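Tiritz Kitchen Simulator – open day and demonstrations

The Tiritz is the kitchen simulator built by Mutiso for people who train and test robot arms on household jobs. It runs on a single workstation with two screens and comes with a library of rooms, benches, sinks and dishes. Dishwashing is the task most buyers ask about, so it's the one we run at open days.

The next open day is at the Zamel showroom on 31st December. Sessions go for 25 minutes and visitors can stay for more than one. Ohemaa Eshun runs the demonstrations and will take the controls or hand them over, as you prefer. Groups of more than 3 should book ahead.

What you get in the standard licence:
Sink and bench layouts, with double and single views
500 household objects, with colour and size settings
Camera positions fixed to the room or to the arm
Recording and replay of every run
Email support until the end of the licence

Each demonstration starts from a saved kitchen. The operator picks a view, sets the task and lets the arm work – you can stop a run at any point and move the camera before going on.

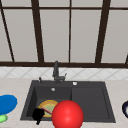
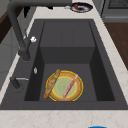 A plate in the sink, from two views in the Tiritz kitchen.

Can I bring my own robot model to the open day?
Bring it on a USB drive in one of the listed file formats and send us the file name when you book. Loading and checking a model takes most of a session, so we keep the first session of the day for this. Models are wiped from our machine before we close.

Licences are sold by the seat and renewed each March. Schools and colleges pay the lower rate. The Fomisent add-on, sold separately, brings in another 300 objects for laundry and pantry jobs and needs the current version of Tiritz.

Parking is behind the showroom, off the lane. The demonstration room is on the ground floor and has step-free access. Tea and coffee are provided, but please keep drinks away from the workstation.

To book a session, use the contact form and give your preferred time and the number of people in your group.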